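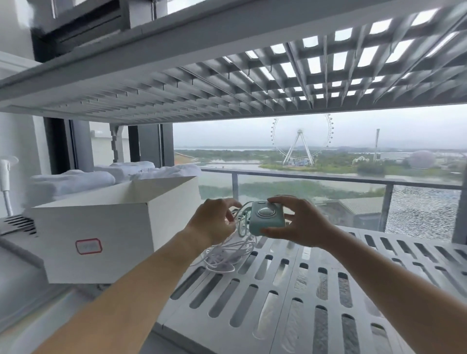 A small green device and its thin cables, held over a white metal shelf.

How does a motorcycle gearbox work?
by Guilan Xie

If you have a bicycle with gears, you already know half of this lesson. On a steep hill you choose an easy gear. Your feet turn fast, but the bicycle moves slowly. On a flat road you choose a hard gear, and one turn of your feet takes you far.

A motorcycle engine has the same problem as your legs. It is strong only when it turns at a good speed. If it turns too slowly, it shakes and stops. So the motorcycle needs a box of gears between the engine and the back wheel.

What is inside the box?
There are two metal bars, which we call shafts. On each shaft sit several gear wheels with teeth. Every wheel on the first shaft touches a partner on the second shaft, and the partners turn together all the time. But only one pair is doing the work. The other pairs spin freely, like a ring that is too big for your finger.

When the rider pushes the pedal with the left foot, a small metal fork moves inside the box. It slides one part to the side, and this part locks a new pair of wheels to the shafts. Click! Now you are in another gear.

Why is first gear slow?
In first gear, a small wheel pushes a big wheel. The small one must go around more than 2 times before the big one goes around once. The back wheel gets a strong push but little speed. In top gear the two partners are nearly the same size.

And the clutch?
The clutch is a pack of round plates pressed together by springs. The rider pulls a lever with the left hand and the plates come apart, so the engine can turn without pushing the wheel. Then it is easy to change gear — or to stop at a red light.

A gearbox from long ago
My favorite is the old Dierckx gearbox in the museum at Kirnness. It has only three gears, and the rider changed them by hand, with a long lever beside the fuel tank. Going around a corner with one hand was not so easy!

Try it at home
Turn a bicycle upside down with an adult. Put a piece of tape on the back tire. Turn the pedal slowly one time and watch how many times the tape goes around. Then change the gear and do it again. Keep your fingers away from the chain.

Words to remember
Shaft: a metal bar that turns.
Clutch: the part that joins the engine to the gearbox and lets it go.
Neutral: when no pair of gears is locked.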